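Search stories, people, places
Go

FEATURES | April 2019

The Long Sit

At Brestside, you can buy a novel, a coffee, or the better part of an afternoon. Only two of them have a price on the back.

The armchair by the poetry shelves has been taken since before I arrived. Its occupant has one cup, which is empty, and one book, which is closed. He is looking at the ceiling with the calm of a man whose parking is free.

"He'll buy something," says Angharad Gittins, who owns the shop with her brother Elis. She thinks about it. "He bought something in the fall."

Bookstores have been putting coffee next to the books for decades, on the theory that people who sit will read and people who read will pay. Brestside took the theory further than most. When the Gittinses took over the lease from their aunt Efa, they pulled out a wall of greeting cards and spent the money on furniture. Efa, who had been fond of the greeting cards, still brings it up.

The chairs came secondhand, 41 of them, from a hotel that was changing its mind about its lobby. They are low and wide and the color of weak cocoa, and they are hard to leave. Elis says he tested one before he signed for the lot and missed a dentist appointment.

The tables were more of a fight. Angharad wanted them square, so they could be pushed together for book clubs. Elis wanted them round, on the grounds that a square table invites a person to spread out and file papers. He won. People spread out anyway, and the papers hang off the curve.

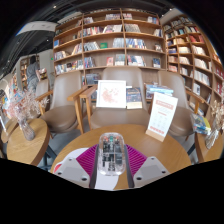
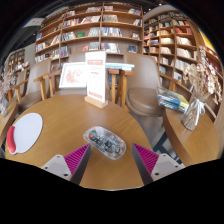
A round table at Brestside, with armchairs and a sign in its light wooden base. The second picture also has the clear mouse and the white mouse pad with its red wrist rest.

I spent two days at one of these tables with a notebook, and I can report that the furniture is winning. Aníbal Marulanda, a translator of appliance manuals, does most of his work here. He has an office at home with a proper desk and a door. "It's a very good desk," he says sadly. He bought it from a Skindar catalog and assembled it over a weekend, and he hasn't forgiven it.

He has rules. He buys a coffee on arrival and a second one when he feels looked at. He never takes a chair facing the door, where he might be recognized by someone with time to talk. He once finished a 109-page dishwasher guide between lunch and closing and celebrated with a scone.

Nataša Janevski, who runs the coffee counter, takes a cooler view of all this. She has worked in places with hard stools and loud music, and she speaks of the turnover there the way other people speak of their college years. She tried music at Brestside for a week. The regulars asked her to turn it down, then off, then whether there was any more of the lemon cake.

Signs were suggested. Angharad doesn't believe in telling people how long they may sit, and Elis doesn't believe they would read it.

Last year the shop cleared $3,541 after rent, wages and milk. "We could have made more with the greeting cards," Angharad says. Across the room, the man by the poetry shelves has opened his book. Elis nudges me. The man turns a page, checks how long the chapter is, and closes it again.

RECENT STORIES
Sudden, the Town With One Stoplight and Strong Opinions About It
My Week With the Dalisay Slow Toaster
What We Keep in the Hall Closet
May Preview: The Porch Issue

Contact the editors | Copyright, all rights reserved | Back to top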